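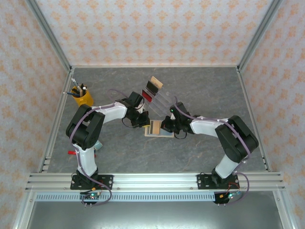 Why does the list still begin with the electric points and not with the exits, asked one reader under the May version, when in a fire the exits are what people need first? The order is the order of walking. From the Modthorpe street door you come to the meter cupboard before you come to anything else, and whoever makes the round should not have to go back. But the remark is fair, and I have now put the exits in heavy letters on the printed sheet.

Room Safety Checklist, Modthorpe House, Clistport
For all rooms on the ground floor and the upper floor, including the rented ones

How to fill in: write OK, NOT OK or NOT CHECKED beside each point. Please do not leave a point empty. NOT CHECKED is an accepted answer, for example when the tenant is absent and the door is locked. Below the points are comments from the last round. They stay on the sheet until the thing is repaired.

Meter cupboard

Door closes and the key turns
Nothing is stored inside
Each breaker has a label that can be read
Test button of the residual current breaker pressed, and it switched off
Result: NOT OK
Comment: The labels for the upper floor are written in pencil and have become very pale. I could read "stairs" and I could guess "back room." Please write them new with a permanent pen. The test button worked correctly. Warn the tenants before you press it, some of them work on computers.

Sockets and cables

No socket is loose in the wall
No cracks in the cover plates, no brown marks
No cable goes under a carpet or through a door gap
Extension cords are not connected one into another
Extension cords are fully unrolled when in use
Result: NOT OK
Comment: In the sewing room I found two extension cords joined together behind the cutting table. The tenant separated them while I was present. She asked for one more socket on the window side, and I think this is a reasonable request, because the room has sockets only near the door. I have written it to the owners. Until they answer, one long cord along the wall is permitted.

Heaters

Portable heaters have a tip-over switch and it works
No portable heater is above 1,000 watts
Free space in front of every heater
No cloth, paper or coat on a heater or hanging over it
Wall radiators are firmly fixed
Result: OK with remark
Comment: The limit of 1,000 watts is a rule of the house and it comes from the old wiring of the upper floor. It was asked if a bigger heater could be used at half power. The answer is no, the number on the label is the number we use. Hladun came to see the radiator in the corridor, which was making a knocking noise. They released the air and left a paper in the folder. The noise is less but I still hear it in the morning.

Walls, wallpaper and ceilings

No wallpaper loose near a socket, lamp or heater
No damp patches, no black spots in corners
No new cracks wider than a coin edge
Ceiling tiles sit in their places
Result: OK with remark
Comment: Loose wallpaper is often considered only as a question of beauty. Near a lamp it can get hot, and behind it you can not see the condition of the wall. Press the seams softly with the flat hand. In the corner room upstairs one seam is opening above the skirting board. It is far from any socket, so I marked it OK, but it should be glued before the heating season. Use paste for wallpaper, not the spray glue from the craft cupboard.

Floors and walking ways

No loose boards, no raised carpet edges
Metal strips at the doors are screwed down
Mats have a rubber back
Nothing stands in the corridor
Result: NOT OK
Comment: The metal strip at the kitchen door has lost a screw and lifts up when you step on the left side. I put tape over it. Tape is not a repair. In the corridor stood a bicycle and a box with tiles. The box is now gone. The bicycle was there again in the evening.

Tables, shelves and storage

Shelves are fixed to the wall, not only standing
Heavy things are on the low shelves
Tables do not move when you lean on them
No sharp metal edges at hand height
Result: OK
Comment: Please really lean on the tables. A look is not enough. The folding table in the meeting room has a locking pin that is easy to forget, and I have fastened a red string to it.

Exits

Both doors open from the inside without a key
Exit signs are lit
The way outside is free of bins, snow and parked things
Emergency lamps burn when the power is off
Result: NOT OK
Comment: The back door opens, but you need to push with the shoulder. In wet weather the wood becomes thick. A child or an old person would possibly not succeed. This is in my opinion the most serious point on the whole sheet, and I ask that it is done before the wallpaper, before the labels and before the kitchen strip. The emergency lamp on the stairs was weak but burning.

Extinguishers and alarms

Pressure needle is in the green field
Safety pin and seal are in place
Service label is not out of date
Smoke alarm sounds when the button is held
Nothing hangs on an extinguisher
Result: OK with remark
Comment: All extinguishers are from Kurkis and their mechanic looks at them every six months. The next visit is written on the calendar in the kitchen. The one near the toilets had an umbrella hanging on it. The alarm in the storage room is very quiet with the door closed, I could not hear it from the stairs. I asked Kurkis for the price of connected alarms and wait for their letter.

Kitchen

Kettle and stove cables are not touching hot surfaces
Fire blanket hangs where it can be reached without leaning over the stove
Filter of the hood has no thick grease
Cleaning liquids are in their original bottles
Result: NOT OK
Comment: A water bottle with a blue liquid stood under the sink without any label. I do not know what it was. I gave it to the recycling yard. Please never do this, also not for one day. The filter of the hood was clean, many thanks to the person who washed it.

Replies to comments on the last sheet

On the question if tenants may fill in the sheet for their own room: yes, but a second person must walk through and sign as well. One's own room one does not see so well.

On the wish for a shorter list: I have removed the point about the curtain rods. The other points stay.

On the missing first aid box: it was found, it is on the wall beside the fridge. Plasters are complete, the scissors are missing.

Still open from this round: back door, cupboard labels, kitchen door strip, socket in the sewing room, bicycle, scissors. When you have repaired something, write the month beside it and put the sheet back in the green folder in the kitchen.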